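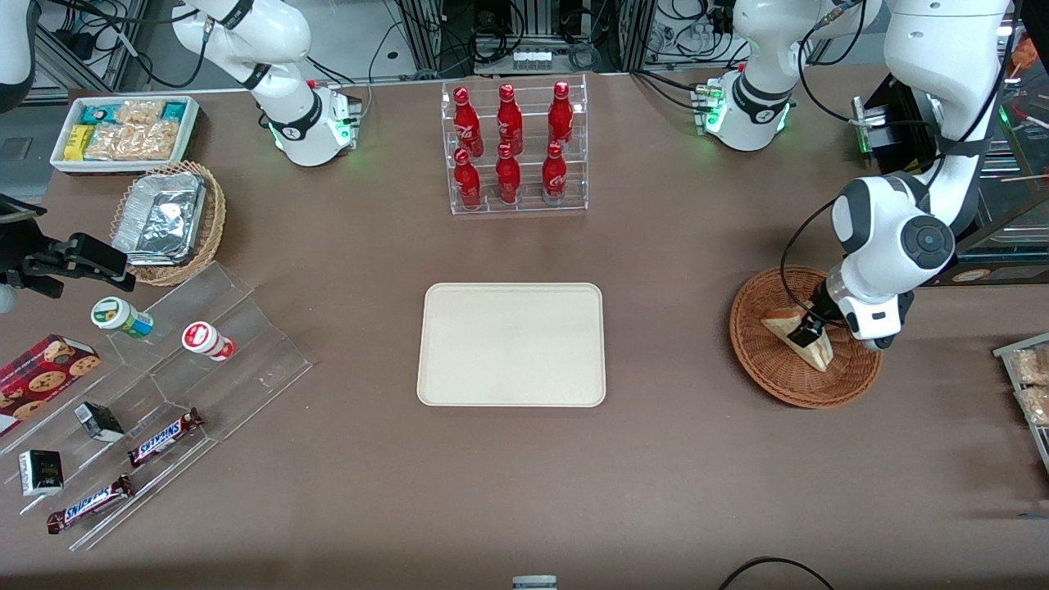 Dwayne Lyons wrote:
> Is the bus to Buscombe still leaving from the oval on the Saturday, or are we
> driving ourselves this year? And do juniors pay the full $19?

Hi Dwayne and all,

Bus is on! Same spot at the oval, 7 am sharp, and juniors are half price if they're under 16 (bring the little green card, they were fussy last September). I rang the bus mob on Friday and they've given us the big one, so there's room for partners – just let me know by Wednesday. 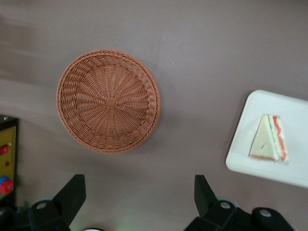 Shezi Orienteering Club – Events and Transport

Maps are 1:10 000 again. The long course has 316 metres of climb, which my knees are already whingeing about, and the creek crossing near control 19 is back in after the rain. Gaiters, please! Lunch is a bring-your-own arvo picnic – sangers, fruit, whatever you like – and the kiosk does a decent flat white but it's cash only.

Still chasing two people for the finish tent.

Cheers,
Jen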